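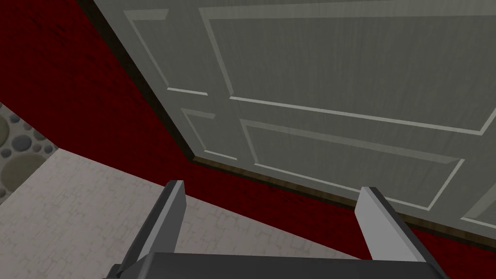 **From:** Finlay MacLeish
**To:** skavden-sim list
**Date:** 2023-04-16
**Subject:** Re: Door task, wrist view and texture randomisation

Annick Mallet wrote:

> I reran the Lumano baseline on the March door set with wall and floor textures randomised per episode. Success on unseen rooms went up, but the policy still fails when the wrist camera is rolled well away from vertical. Is the roll in the training data at all, or only in the test split? Gwenaël thinks the depth head is to blame.

It is in both, but not evenly. The training split has 1,695 episodes after filtering, against the 2,000 we generated. The filter drops any episode in which the handle is out of the wrist view for the whole approach, and the steeply rolled starts suffer most from that. The test split was never filtered.

I don't think it is the depth head. I replaced its output with ground-truth depth from the simulator and the failures stayed where they were. What changes with roll is the predicted door normal. On panelled doors the network seems to take its direction from the moulding lines, and once those run diagonally the estimate drifts towards the nearest image axis. Plain doors show much less of this.

Two things to try:

1. Turn the filter off and retrain with the same seeds.
2. Express the normal in the gripper frame and rotate the crop by the known wrist roll before the encoder.

The second needs a small change in Tanguy, as the loader discards wrist pose after resampling. Ashton has a branch for it, not yet merged.

Please leave the texture settings alone until both runs are in. Changing them now would make the comparison with March useless.

Finlay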